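Gripper Comparison Cell: Pre-Trial Safety and Inspection Checklist

Durkby Automation Laboratory
Form revision 3
Inspection date: Jan 29, 2026

Scope

This checklist applies to the tabletop cell used to compare the Pindico and Pelent two-fingered grippers on household tableware. It is to be completed before the first powered run of a trial block and again whenever a gripper is changed. Items marked FAIL must be closed before the arm is enabled. Items marked PASS WITH COMMENT may remain open for the length of time stated in the comment.

The inspector is expected to write a comment for any item that required adjustment, even where the item passed. Earlier forms with a bare row of check marks were of little use when the two grippers were compared in the previous trial block.

Section A. Cell and surroundings

A1. Emergency stop within reach of the operator position and tested with the arm under power.
Result: PASS
Comment: Tested from both operator positions. The stop at the second position has a stiff release and should be replaced at the next service.

A2. Chairs and other movable furniture outside the marked reach of the arm.
Result: PASS WITH COMMENT
Comment: Chairs may stay in the room during a trial block. They must not be rolled past the floor marking while the arm is enabled. The marking on the left side of the table is worn and is to be renewed in March.

A3. Cables secured along the upright and clear of the arm at full extension.
Result: PASS WITH COMMENT
Comment: Checked by moving the arm slowly to each corner of the table. One tie was added near the table edge. Cables must be checked again after any change of gripper, as the Pelent unit uses a longer lead.

A4. Table cover flat, with no folds in the working area.
Result: PASS
Comment: The cover was pulled straight and clipped underneath. A fold under a bowl changes the height of the rim enough to affect the grasp.

Section B. Arm and gripper

B1. Wrist housing fasteners tightened to the value on the maintenance card.
Result: PASS
Comment: None.

B2. Gripper fingers straight, matched in length, and free of chips.
Result: PASS
Comment: Light wear on the inside face of one Pindico finger. The wear was measured and recorded. The fingers may be used for this block and are to be checked again before the next one.

B3. Gripper opens and closes fully at low speed, with no sticking.
Result: PASS
Comment: Three cycles completed for each gripper.

B4. Grip force limit loaded in the controller and confirmed on the display.
Result: FAIL, then PASS
Comment: The controller was still holding the limit from the other gripper. The correct file was loaded and the controller restarted. This item has now failed at two inspections. The Lukoševičius procedure for changing grippers should be amended so that the limit is confirmed before the gripper is mounted.

B5. Gripper holds a bowl by the rim above the table while the operator remains outside the marked reach.
Result: PASS WITH COMMENT
Comment: See the notes on rim grasps below.
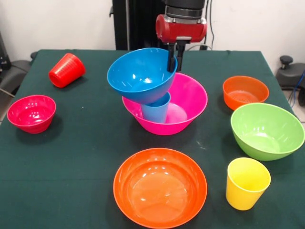
Reading time: 3 minutes (Sections C and D, with notes)

Notes on rim grasps

With a slim two-fingered gripper, a deep bowl taken by one side of the rim will hang at a tilt. The blue bowl, held at its right rim, has its open side turned up and toward the left. A tilt of this kind is accepted under item B5. The inspector should record the direction of the tilt and the side of the rim that was gripped, so that results for the two grippers can be compared.

Contact with items underneath requires separate attention. Where a cup is standing in a bowl directly below the held item, as with the light blue cup in the pink bowl, the operator must not assume that the lifted bowl is clear. The next motion is to be made straight up and at reduced speed. Sideways travel is allowed only after the operator has confirmed a gap.

Section C. Test objects

C1. Objects are plastic and free of cracks or sharp edges.
Result: PASS
Comment: Glass and ceramic items are not permitted in this cell.

C2. Surfaces wiped and dried before the block.
Result: PASS
Comment: Glossy rims must be free of cleaning residue. The same cloth and cleaner are to be used for both grippers.

C3. Object layout agrees with the layout sheet.
Result: PASS
Comment: A cup lying on its side is a valid starting position where the sheet calls for it and should not be set upright by the operator.

Section D. Release

D1. Trial log opened and gripper name entered.
Result: PASS
Comment: Log 455.

D2. All FAIL items closed.
Result: PASS
Comment: B4 closed as described. Cell released for the comparison block, Pindico gripper first. Repeat Sections A and B in full when the Pelent gripper is mounted.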